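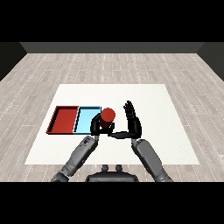

Regel 1: Erst üben, dann arbeiten

Suchbegriff eingeben Suchen

Hallo, ich bin's wieder, eure Werkstatt-Tante von Geerts! Heute geht es um Regeln für Roboter. Der Roboter oben lebt nur im Computer, und trotzdem muss er sich benehmen: den roten Zylinder in der Hand halten, ohne die Schalen umzuwerfen. Eine ist rot, eine hellblau. Bei uns heißt es: 252 Mal üben, dann reden wir weiter.

Regel 2: Abstand halten

Wenn ein echter Roboter seine Arme bewegt, bleibe ich hinter der gelben Linie. Ihr bitte auch! (Ja, auch wenn euer Radiergummi rübergerollt ist.)

Regel 3: Der rote Knopf

In unserer Halle in Bremstead gibt es fünf Not-Halt-Knöpfe. Drückt man einen, bleibt alles stehen. Ich probiere sie jeden Morgen um 8 Uhr aus, das macht ziemlich Spaß.

Regel 4: Fehler aufschreiben

Fällt etwas runter, kommt es ins Heft.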